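4.2 Small items and the divided caddy

The households in the Isville sample kept between them 1,708 loose items on or near the washbasin. We use "loose" for anything that was not in a drawer, in a cabinet or fixed to a wall. Toothpaste, toothbrushes, combs, tweezers, travel bottles and half-used creams made up most of the list, and 679 of the items had no regular place according to the person who used them. When asked where the toothpaste lived, several respondents named two places, and one couple gave different answers in separate interviews.

Earlier work on kitchens (Section 2) suggests that people put things back more reliably when the place for them is open at the top and can be reached without moving anything else. We wanted to know if the same holds for toiletries, which differ from kitchen goods in two respects. They are light and easily knocked over, and many of them are tubes that change shape as they are used up. A full tube of toothpaste will stand in a narrow cup. A nearly empty one folds over the rim and is then laid down beside the cup, where it stays.

Containers. Three kinds of holder were compared: a plain cup, a shallow tray and an open caddy with two compartments. The cups and trays were bought from Timmermans, and the caddies came from a small run supplied by Aneretti. Participants were given no instructions on what to put in which compartment. We asked only that the holder be kept within reach of the basin and that it should not be used for cleaning products.

Procedure. Each household used each holder for 10 days, in an order drawn by lot. Between periods the holder was emptied and all the items were laid out on a table, and one member of the household put them back into the next holder as they liked. These sorting sessions were observed by the second author, Nikola Kelmendi, who noted the order in which items were picked up and where they went. The first session took place on Aug 17, 2022. A shorter set of sessions was held afterwards at the Drodilora workroom, using a bare wooden table and one item at a time, so that the handling of tubes could be looked at more closely.

Order of filling. In the home sessions, tall and stiff items nearly always went in first. Toothbrushes were placed early, usually together, and whatever came next was fitted around them. With the plain cup this left little room, and the toothpaste was often pushed in last or left out. With the tray, the order made no difference to where things ended up, as everything lay flat. With the two-compartment caddy, most people gave one side to brushes and the other to tubes, although they had not been told to. Those who mixed the two tended to move items across within the first few days.

Handling of tubes. A toothpaste tube can be put into a caddy with the cap up or the cap down. Cap down was the more common choice in our sessions. The cap gives a firm, flat foot, and the crimped end, being thin, is easy to take hold of when the tube is next wanted. Figure 7 shows a tube being held at a slant over the caddy with its cap end lowest. Participants who stored tubes cap up gave leaking as their reason, or said that they liked to see the cap and know it was closed.

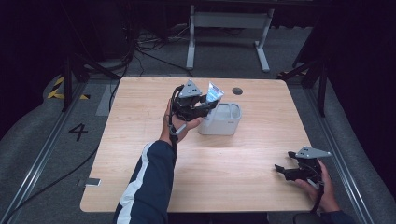 Figure 7. Toothpaste tube held over a two-compartment caddy, crimped end up.

4.3 Items left out

At the end of each period we listed what was standing outside the holder. The tray did worst on this measure. It filled quickly, and once its base was covered, further items were set down next to it. The cup came second. The caddy left the fewest items out, and in 33 cases an item that had been given no regular place at the first interview was found in the same compartment on every visit.

Creams in wide jars were a problem for all three holders. They did not fit the cup, took up most of the tray, and in the caddy sat on top of other things. Selma Vidmar, who carried out the closing interviews, recorded that jars were the item people most often said they would rather keep in a cabinet. We return to them in Section 5.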